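Print this ticket | E-mail this ticket

Ticket 455: Hand budget, station two
Queue: Equipment planning
Status: Open (reopened, closed, reopened)
Priority: Whatever finance says it is

Original request

Purchasing has asked us to explain why next year's equipment plan for the bench has a line for hands when we already own hands. We own two. They are both on the robot. Purchasing would like to know what happens to the plan if that line goes away, and would like the answer in the ticket and not in the hallway.

Entry 1

Answer, first try. If the line goes away, station two runs until one hand needs service, and then station two is a very nice white booth. A two-arm job with one hand out is a stopped job. The Rowlands quote covers a single spare hand with the wrist connector fitted. It does not cover the cable, which Rowlands lists on a separate page under "Accessories," next to the carrying case.

Purchasing replied that a cable can't be much. I have attached the separate page.

Entry 2

Asked to describe the job the hands are being bought for, in words that would survive a budget meeting. The job is bread and a plate. It sounds like a poor use of the money until you price the other way of learning whether a hand can hold a roll without squashing it, and that other way is to build the whole Goldale packing line first and find out there.
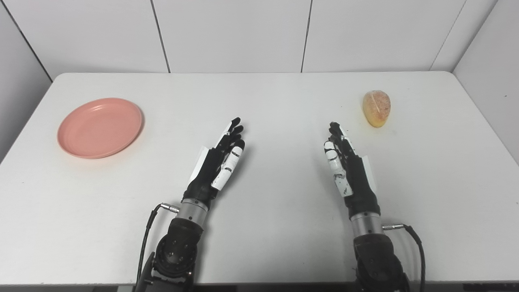

Station two, both hands up, roll and plate on the table.

What the plan has to cover at this station, as of this entry:

- Hands, fitted: 2, owned
- Hands, spare: 0, requested 1
- Wrist cables, spare: 0, requested 2
- Table and booth panels: owned, no request
- Bread: see Entry 4

Entry 3

Purchasing found a cheaper hand. Clendeo will sell us one for a good deal less than Rowlands, and their brochure is lovely. I wrote to ask three things: does it bolt to our wrist, does it talk to our controller, and how long does delivery take. The replies were "with an adapter," "with a license," and 18 weeks.

Adapter and license together bring the Clendeo hand to slightly more than the Rowlands hand. I reported this. Purchasing asked if we could buy the hand now and the adapter next year. I have written that question on a card and put it over my desk.

Closed the ticket at this point, believing the matter settled. I was young then. It was December.

Entry 4

Reopened by finance, who noticed that bread is being charged to the equipment code. They are right, and it shouldn't be. Bread and plates now go under consumables. The monthly bread figure is small enough that the form to move it cost us more than the bread did, but the form has been filed and there is peace.

Finance also asked if a single roll could be kept and used again. It can, for a while. A stale roll is a different object from a fresh one as far as grip is concerned, and the Goldale people will be packing fresh ones. We set a limit of 10 runs per roll and put that in the plan so we don't have to discuss it twice.

Related request, still undecided: a wipe-down kit and a replacement table surface. The present one has a few faint yellowish stains and some scuffs. My vote is for the kit this year and the surface next year. A tabletop is the cheapest large thing in the plan and will be the first thing somebody tries to cut, so I would like it to be in there for them to find.
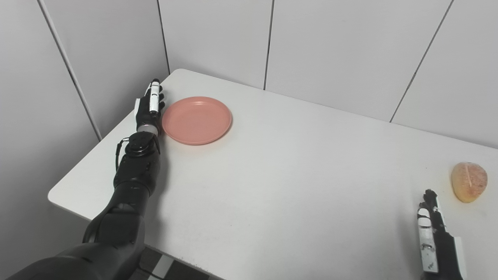

Could we save money by planning for a simple two-jaw gripper in place of the spare hand?
A gripper costs less to buy, but it would need its own mount, its own settings and a fresh round of testing, so it makes sense as a separate project and a poor stand-in for a spare.

Entry 5

Keleo, who handle our service contract, sent the renewal. Last year's price covered the arms and the hands. This year's price is the same and covers the arms. The hands have become an "optional module." I called at 3:40 p.m. to ask when they became optional and was told that they always had been, and that last year we'd had them as a courtesy.

So the plan now has to choose between two things:

Option A: buy the spare hand, skip the optional module, and pay for hand repairs as they come up.

Option B: buy the module, skip the spare, and accept that the station is down whenever a hand is away at Keleo. Their turnaround is quoted in "business days, typically," with no number in front of it.

I recommend A. If the number ever appears I will look at B again.

Entry 6

Purchasing accepts Option A in principle. In practice they have noticed that the spare hand, at the Rowlands price, lands just over the limit for a single signature, and that with the cables it lands further over. They suggested splitting the order. The purchasing rules, which purchasing wrote, say that orders may not be split to get under the limit. I quoted the paragraph. There was a pause of around a week.

Two signatures it is. One has been obtained. The other is on vacation.

Entry 7

Rowlands confirms that the quote stands until the end of next month. After that it gets redone at the new list price, which they were kind enough to describe as "adjusted." I have linked this ticket to ticket 473 (vacation cover for signing authority), opened by me this morning.

Left to do:
- Second signature
- Left or right? Rowlands needs to know which hand we want, and the request form has no box for it. I typed "right" in the delivery notes.
- Ask Rowlands if delivery notes are read by anybody
- Move plates to consumables as well, the form only moved the bread

Status changed to: Waiting on approver

Print this ticket | E-mail this ticket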